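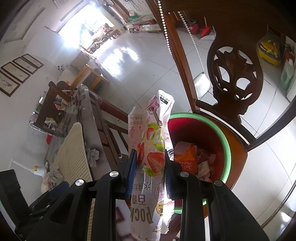

*Strawberry snack wrapper, with the red bucket behind.*

I love a tidy home network cupboard, and I reckon more people should have one! Streaming, video calls, the kids' homework and the smart doorbell all end up going through one small box, and most of us leave that box on the floor behind the telly. The tips below are what I've picked up running a little server at home in Brunolik, and they work just as well if all you own is a modem and a router.

## Give it air

Network gear runs all day and makes more heat than you'd think. Leave a good hand's width on either side, and never stack the router on top of the modem. Mine lived in the linen press for two summers and dropped out every hot afternoon. I cut a vent low in the door and another up high, and the dropouts stopped. Bliss! The vents were the cheapest thing in the whole project, too.

If you do want a fan, go for a big slow one - the little ones whine. I have a 200 mm fan set to come on when the cupboard gets warm, and you'd have to open the door to know it was running.

## Label both ends

Do this before anything gets plugged in. Masking tape and a laundry marker are fine. I number each cable and write the same number on a card stuck inside the door, with where it goes:

- 1: modem to router
- 2: router to switch
- 3: study
- 4: lounge, behind the bookcase
- 7: garage (5 and 6 are spare)

Hook-and-loop strips beat zip ties every time for bundling, as you *will* want to add another cable next month.

## Dust it properly

Switch everything off at the wall first. A soft paintbrush gets into the grilles beautifully, and then you can run the vacuum over the shelf (not over the gear itself). I do mine every April, when the colour starts turning on the trees and I'm in the mood for a clean-out anyway.

## Pick a sensible spot

Middle of the house, off the floor, away from the microwave. Metal filing cabinets are terrible for wi-fi, so if the gear has to go in one, run a cable out to a separate access point. The one in our hallway gives me 74 megabits in the back bedroom, where I used to get barely enough to load the weather!

## Battery backup

A small UPS is my favourite buy of the lot. When the power goes off in our street the lights go out and the internet stays up, so long as the provider's end is still going. Plug in the modem and router only. A laser printer will flatten it or trip it, so keep that on the ordinary power board.

Test it twice a year by switching it off at the wall while you've got nothing important open, and write the battery date on the side in marker.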